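Provisioning the galley: packing and stowing dry food on a small yacht

Posted 17 Aug 2026 by Bontu Fikre

These tips come from two seasons of coastal cruising on Mondine, a 30-foot sloop with a galley the size of a closet. Most of them work in a camper too.

Before you shop

Empty every locker and write down what is left from last time. Check dates while you are at it. Anything that expires before January goes into the first week's meals.

Plan by the meal. For a crew of 4 we plan breakfasts and lunches loosely and dinners exactly. Dinners for the first two nights should be one-pot and already cooked, as someone is usually queasy.

Snacks go faster than you think, especially on night watch. Buy the kinds your crew already eats at home. A case of bars that no one likes takes up the same space as a case they do.

Packaging

Take off outer cardboard on the dock. It gets damp, falls apart in the bilge and can carry roach eggs aboard. Cut out the cooking directions and tape them to the bag or jar.

Rice, flour and pasta go in square screw-top containers. Round ones waste locker space and roll. Put a bay leaf in the flour if you like – I do, though I can't say it makes a difference.

Mark cans on the lid with a permanent marker. Contents and month are enough. If they will sit low in the boat, take the paper labels off as well, or the pump will find them.

Stowing

Heavy things low and near the middle. Cans and bottles go under the saloon berths, with old socks over anything glass. Light, bulky food such as cereal and crackers can go up forward.

Measure the shelf height before you buy containers. Ours is odd because Jaanus Venckus rebuilt the lockers with deeper fiddles, and the standard tall jars no longer clear them.
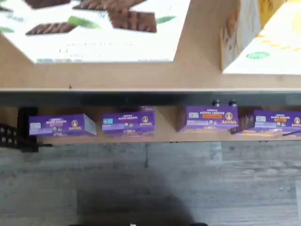
Boxed goods on a shelf with a metal front edge.

Keep one locker for the current week and refill it from the deeper ones. Whoever cooks should not have to lift a berth cushion in a seaway.

The list

Draw a plan of the boat, number the lockers and write the contents against each number. Ours ran to 88 lines last summer. Cross things off as they come out, in pencil. Girish Prajapati keeps his on a phone, but the phone is always charging somewhere else when we need it.

Next: fresh vegetables without a fridge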